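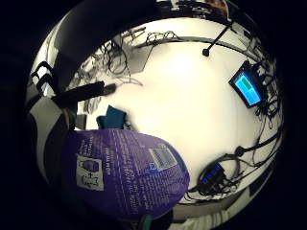 What does the person looking after the packing cell do all day?
Most of the shift goes to checks, cleaning and small repairs on one robot arm and the gripper it carries, and the rest goes to writing down what was found.

Posted 21 January 2018 by Pranari Hiring Desk
Print this page | E-mail this job

Pranari is hiring a cell technician for its Altthorpe site. The cell is one arm, one infeed belt and a two-finger gripper that moves soft bags into cartons. It has run for over 2000 hours and needs somebody who will stay with it.

The work:
— Change the finger pads every 300 hours and log the wear on both sides.
— Check the cables along the arm at the start of each shift. The connector at the wrist works loose and has to be reseated with the power locked out.
— Rerun the gripper zero after any pad change. Old offsets are kept in the cell binder.
— Clean the camera window with the lint-free cloths only.
— Grease the belt bearings every 1000 hours.

You should be able to read a wiring diagram, crimp a connector and use a multimeter. Experience with Huanca controllers helps, but we will train you on ours. Training takes place at our Denia shop and travel is paid. You must be able to lift a carton to shoulder height and work early or late shifts.

The job is full time through August, and we expect to extend it. Send a resume and a short note about a machine you have kept running to the Altthorpe office, reference 162. Please don't send certificates yet — we ask for those at the interview.

Print this page | E-mail this job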